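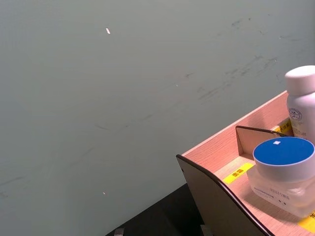
灰绿色哑光墙面,右上方有断续的斜向擦痕;右下为浅色木质桌面收纳架。

哑光墙面为何留痕

室内乳胶漆的光泽由颜料体积浓度决定。浓度越高,树脂越难完全包裹粉料,漆膜表面越粗糙,反射光越分散,观感即为哑光。代价在于耐擦性下降:硬物掠过时,表层凸起的填料颗粒被压平,局部光泽升高,侧光下呈现为一道亮痕或暗痕。业内称之为“抛光痕”,与颜料转移造成的污痕不同,清水擦洗无法去除。

涂料工程师Hanne Mikkelsen在Zorkby的试验室比较了4种哑光配方,7月完成首轮测试。试板养护27天后,以湿海绵往复擦拭,再测85度角光泽变化。其中3种配方在深色试板上出现肉眼可辨的光泽差,浅色试板上则不明显。代号Helum的配方以陶瓷微珠替代部分碳酸钙,光泽变化最小,但遮盖力偏低,需增加一道面漆。

“用户通常把抛光痕当成脏,越擦越亮。”Mikkelsen说。她建议先用软橡皮在隐蔽处试擦,痕迹不减即应停止,改为整面补涂。局部点补容易因膜厚和吸收率不同留下边界,灰绿一类中间色调尤其如此。

施工环节同样影响结果。底材吸水不均会使树脂过度渗入基层,面层随之疏松。封闭底漆未干透即上面漆,也会出现类似问题。家具与墙面之间宜留5厘米间隙,椅背高度处可改用蛋壳光面漆。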